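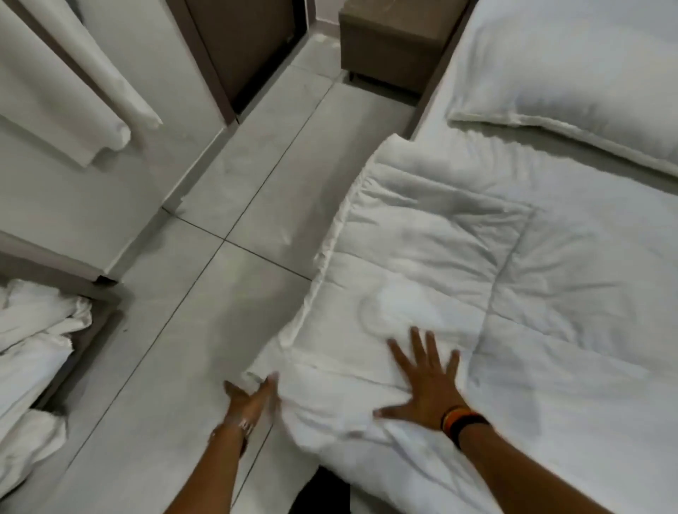 Smoothing the top of a quilted duvet while holding the gathered side edge.

Making Up a Bed with a Quilted Duvet

Household tips / Bedroom
Updated September 22, 2024

A duvet with box quilting is easier to lay straight than an unquilted one. The stitched lines serve as a grid. If the lines run parallel to the side of the mattress, the duvet is square. If they run at an angle, no amount of smoothing will fix the drape, and the whole piece has to be shifted.

Order of work

Start with the fitted sheet. Seat all four corners, then pull the sheet tight across the width. Wrinkles left in the sheet at this stage stay there.

Place the pillow next, flat against the head of the bed. On a flanged pillowcase, turn the flange out fully and press it flat with the side of the hand. A flange that is folded under makes a hard ridge.

Lay the duvet with its top edge a hand's width below the final position. Fold the top back on itself once and slide the folded edge up until it sits just short of the pillow. The fold should be rounded. Do not crease it; a sharp crease compresses the fill and takes days to recover.

Work from one side at a time. Put one hand flat near the top fold, fingers spread, and use it as an anchor. With the other hand, gather the side edge and pull outward and slightly down. Release the edge slowly. Pulling without the anchor hand drags the duvet off the far side of the bed.

Diagonal creases mean that one corner is carrying tension. Find the corner the crease points to, lift it clear of the mattress, and let it drop. Creases that run straight across are slack and can be pushed out toward the foot.

Side drop

Measure the drop from the top of the mattress to the lower edge of the duvet. Both sides should match within 5 cm. On a tiled floor the duvet should hang clear of the tile, as grout lines hold dust and a white edge picks it up quickly. If the drop is too long on a low bed, roll the edge under once and tuck the roll between mattress and frame.

Where a bed stands close to a wall, finish the wall side first. The open side is easy to correct afterward and the wall side is not. In a narrow walkway, keep the drop on that side shorter by the width of two fingers to avoid stepping on it.

Sizes

A single duvet 153 cm wide suits a mattress 90 to 100 cm wide. The next size up reaches the floor on most low frames. Check the finished width after washing, because cotton shells shrink more than the label allows for. Our Skirnholm single lost 4 cm in width over its first three washes and nothing measurable after that.

Redistributing fill

Quilted panels limit how far fill can travel but do not stop clumping inside a panel. Hold the duvet by two adjacent corners and shake with short strokes, then turn it and repeat from the opposite corners. Break up any remaining clumps between the fingertips. Do not beat the duvet against a bed frame or door frame. The seams fail at the stitch holes.

The Prusar and Ardeleanu shells we have used both have a stitch length short enough to hold fine fill. The Flamumitz shell has a longer stitch and leaks at the seams. A line of clear fabric sealant on the inside corrected most of it.

Washing

Drum capacity matters more than program. The duvet should fill no more than two thirds of the drum when dry. Wash at 40 C with half the usual detergent and add a second rinse. Spin at 1,000 rpm or lower. Faster spinning packs the fill into the corners of the panels.

Dry on low heat with two clean tennis balls. Stop every 30 minutes, shake the duvet out, and turn it. Seams dry last, so test them by pinching where two quilting lines cross. Any coolness there means more time.

Airing

Fold the duvet down to the foot of the bed after getting up and leave it for at least half an hour. Indoor humidity below 59 percent is adequate. Above that, open a window or wait longer before making the bed.

Next: Storing winter bedding in May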